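In praise of the village apple

I have lived near Clerkis for 12 years, and every autumn I get giddy about apples all over again. Proper ones, I mean - knobbly, scabby, tart enough to make your ears ring!

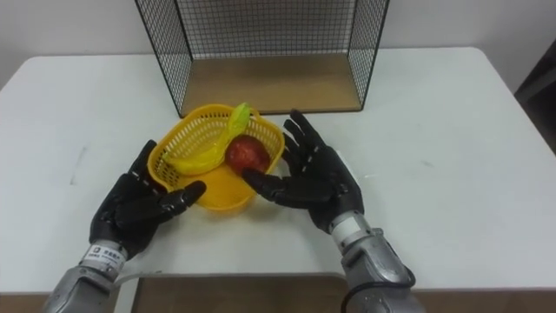
The shops sell perhaps five kinds, all sweet, all the same size. Craig MacRitchie grows 49 in his orchard at Urquhart, and I could happily eat my way down every row.
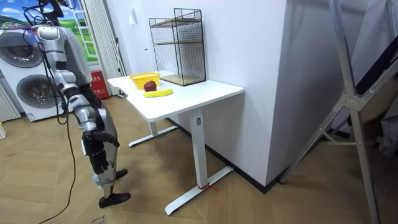
Do old kinds keep as well as shop ones?

Many keep better. Craig's late russets, wrapped in newspaper in a cold shed, are still lovely in January.

So plant one! A small tree will grow against a fence, or in a big pot if you water it, and the blossom alone is worth the bother.

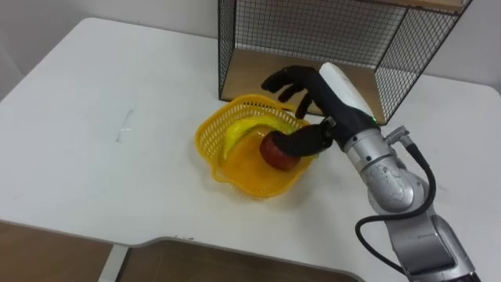 Which should a beginner choose?

A cooker that needs no partner to set fruit. Kumudini Abeysekara has one by her back door and gives away bags of them - I had three crumbles out of her last lot.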